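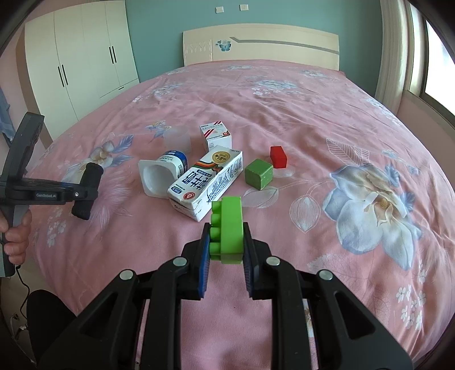
Filed under: Parks & Open Space / Project FAQs

Hapeta Park Rain Garden: Common Questions

What is being built?
A planted basin along the low side of the park, with a gravel path and a short boardwalk. It will take runoff from the Ellholm Street parking lot, which now goes straight to the storm drain.

Who designed it?
Noura Moussa drew up the planting plan. Bevan Treloar is handling grading and drainage.

How many plants are going in?
3,608, mostly sedges and rushes. The upper banks get 14 species of native shrubs and perennials.

Will there be standing water?
After heavy rain, yes. The basin is sized to drain within two days.
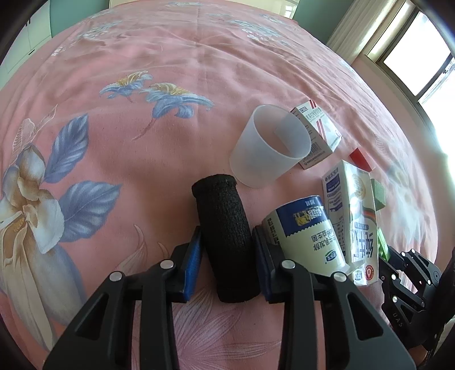

Are any trees coming out?
One, a dead ash near the north gate. The other trees stay, and their roots will be fenced off during digging.

Can I still walk my dog there?
Yes, on a leash. Please keep dogs out of the beds for the first year -- young sedges pull up easily.

When does planting start?
December, if the ground is workable. The north gate will be closed while crews are on site. Use the Vurnau Road entrance.

Who do I contact?
Lorraine Cartwright at the parks office, any weekday except Friday.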